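Comics & Graphic Novels Help > Collecting and Reading Order

Kenduvville trade paperbacks: do they include the backup stories?

Posted by Ruwan Biswas, April 2025

I watched all of Kenduvville when it was on and only found out last month that there was a comic that carried on from the last episode. I picked up the first trade paperback secondhand and liked it enough to want the rest. The problem is that I can't work out what is in the books and what isn't.

The back cover of my copy says it collects issues 1 to 5. It's 120-something pages and it ends with the bridge closing, which I assume is the end of issue 5. But a fan page I found talks about a set of short backup stories with Nono as the main character, and says they ran at the back of the single issues. There is nothing like that in my book. Nono is in maybe four panels of the whole thing.

What I'd like to know:

Are the Nono stories in the second trade, or were they left out of the books completely?

There is also a hardcover listed on a couple of sites for $60. Is that the same material in a nicer format, or does it have more in it?

Does it matter which order I read the backups in? I don't want to get the ending spoiled by a short story.

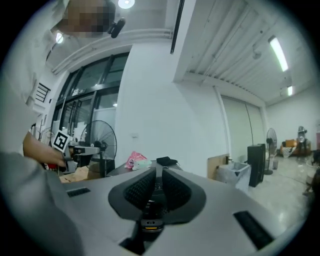 I don't mind buying single issues if I have to, but I don't live near a comic shop and postage adds up fast. If the hardcover has everything I would sooner pay once and be done. I already have the first trade, so I'd be paying for those five issues again, and that's fine if it gets me the rest.

Also, the fan page says the comic is "season three" and another page says it isn't official. The writers' names on my copy are the same ones I remember from the show's credits, so I'm confused about that too.

Thanks for any help.

Angus Urquhart
Answered the same week

The Nono backups are not in either trade. They ran in issues 2 through 9 of the monthly series, usually four or five pages each, and when the trades were put together only the main story was used. The second trade collects issues 6 to 10 and has a cover gallery and a short script excerpt at the back. No backups.

The hardcover is a different thing. It came out in August, two years after the second trade, and it collects all ten issues plus every Nono short, grouped together after issue 10. It also has the one-shot, Kenduvville: Pathirana, which was sold separately and which a lot of people missed. I have a copy here and the Nono section is 40 pages including the title pages.

So if you want everything in one go, get the hardcover. $60 is the cover price. Don't pay more than that unless you've looked for a while, as it still turns up at cover price from ordinary bookstores. Check that the listing says "complete" in the title. Some sellers use the hardcover's cover picture on a listing for the second trade, and you can tell from the page count if they give one. 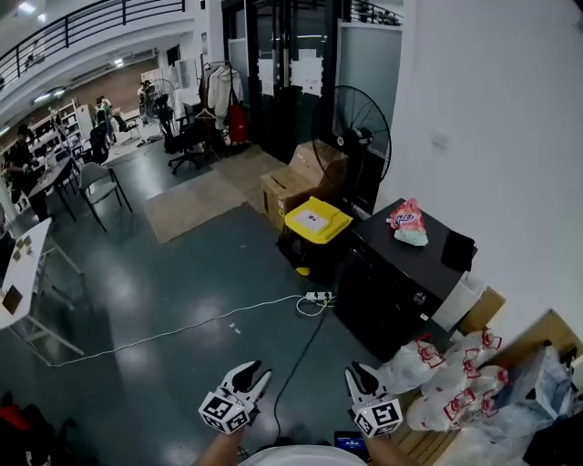
On reading order: the shorts in issues 2 to 5 take place before the show and you can read them at any time. The ones in 6 and 7 are set during the main story, but they don't give anything away. The last two, in issues 8 and 9, should wait until you have finished issue 8, because one of them shows who is living in the farmhouse. The hardcover puts them all at the end, so if you just read it straight through you'll be fine.

The Pathirana one-shot comes last in the book, and that's where it should be read. It takes place after issue 10. Some lists put it between 5 and 6 because that's when it was announced, but it shipped late.

About whether it's official – it is. It was licensed, and two of the show's writers plotted the whole series, with one of them scripting issues 1 through 6. A different writer scripted 7 through 10 from their outline. You can feel the change a little in the dialogue, mostly with the mayor. I think the "not official" idea comes from the web comic that was going around before the license was announced. That one was made by fans and has a completely different plot.

Mizanur Khan

just get the singles, they're cheap. i got the whole run for 56 dollars at a convention, all ten plus the one-shot. the paper in the hardcover is shiny and the night scenes look too dark in it imo. the singles have the letters pages too and those are half the fun

issue 4 has two covers, same inside

Selvaraj Paul

Angus has it right on the contents. I'll add a few things about buying, as I went through the same search last year.

There are two printings of the hardcover. In the first one, two pages of issue 7 are swapped, the one with the phone call and the one after it. It's easy to follow once you know, but I read it three times thinking I'd missed something. The second printing fixed this. The printing is given in small type at the bottom of the copyright page, so ask the seller for a photo of that page if you care about it. I saw a signed first printing listed for $190, and in my opinion that is a lot for a book with a mistake in it, though I suppose some people want it for that reason.

There's also a digital edition. It has the ten issues and the backups in their original places, but it leaves out the one-shot. If you only want to read the Nono stories and already own both trades, that's the cheapest way to do it. You can buy the issues one at a time. Your public library may also carry it through whatever reading app they use. Mine did.

If you do go with the trades, be careful with the second one. The glue on the spine is poor, and both copies I've had dropped pages around the middle of issue 8. Don't press it flat.
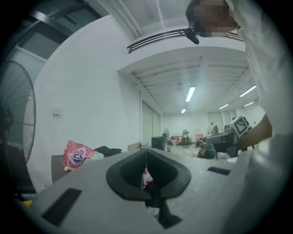 Leaning in over the gray gripper, white shirt on the right.

One more thing on the order. The artist changed after issue 5, so if you stop at the first trade and come back months later, the characters look different enough that it's hard to tell the two brothers apart. The older one is Kernlow and he's the one with the coat. Reading the Nono shorts from 2 to 5 in between helps, as they were drawn by the second artist from the start and you get used to the style.

Ruwan Biswas

Thanks all. I've ordered the hardcover from a bookstore, and the listing says "complete" and second printing. I'll keep the first trade to lend to my brother, who also watched the show. Mizanur, I'd like to see the letters pages sometime, so I might look for one or two of the singles later on.

Angus, do you know if the one-shot has the same artist as issues 6 to 10?

Angus Urquhart

Yes, same artist. Different colorist.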